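Two arms on one table

When I telephoned Bülent Tekin to ask for a talk about the Stalleck, he told me first to bring my own rubbish. He was serious. He has sold and serviced small automation kits for eight years, and he prefers that customers see a machine working with things from their own kitchen.

The Stalleck is a two-arm kit offered by the firm Litusum. It is rented by the month to small workshops and schools, together with training and a support line. Tekin is the person who installs it and who answers when it stops.

"The arms are not the difficult part to sell," he said. "Everybody likes arms. The difficult part is to explain that the customer must teach them, and that teaching takes patience."

I asked how much patience. He said that for a simple handover he asks the customer for 100 repetitions, guided by hand. In March he had a customer who stopped after 27 and then complained by letter.
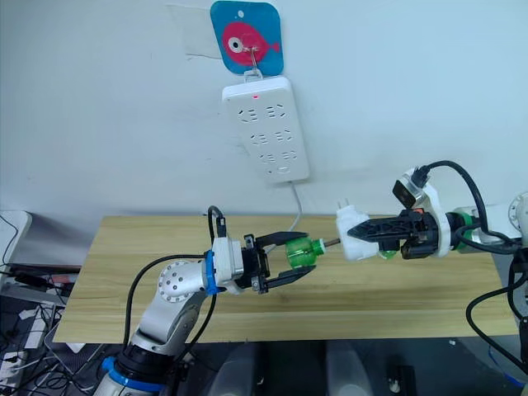 Tekin's favourite test is a task where both grippers must hold something at the same moment. With one arm, he explained, the table does half of the work, because the object can lie on it. With two, a small error of one side becomes an error of the other side also. He likes awkward shapes for this, such as the green neck of a plastic bottle in one gripper and a plug adapter in the other, and he does not accept wooden cubes. "A cube forgives you everything," he said. "My customers do not have cubes. They have bottles, plugs, lids."

Are the grippers strong enough for a workshop? He was quite open about this. For light plastic parts, yes. For metal pieces he sends people to Hájek, a competitor, and he says he has done it more than once.

We spoke then about the cables, which is the complaint I have heard most from users. Tekin agreed with it. The wrist cameras need their own lines, and these lines hang in loops when the arms turn. He fastens them with straps and tells customers to check the straps every morning.
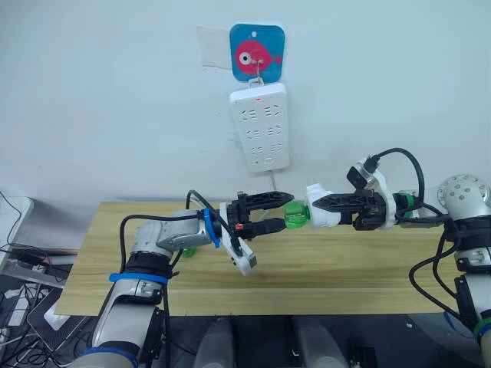 "I asked Litusum for a cable inside the arm," he continued. "They answered me that it would make the repair slower. Maybe they are right. Today I change a camera cable in 46 minutes, and most of this time I am looking for my small screwdriver."

The support line was better than I expected. I had tried it myself before our meeting, without saying that I was writing an article, and a person called me back the same afternoon. The printed manual is weaker. The chapter on calibration sends the reader to a page which does not exist in the English edition. Tekin knows this page well, and he carries copies of it in his bag.

On the price he did not want to be quoted, as it changes with the length of the contract. He advised new customers to take the shortest one and to use the first week only for teaching, with no production at all.

Before I left I asked what he would change if he could change one thing. He thought for a long time. "The name of the training software," he said. "It is called Skunditz, and on the telephone I must always spell it."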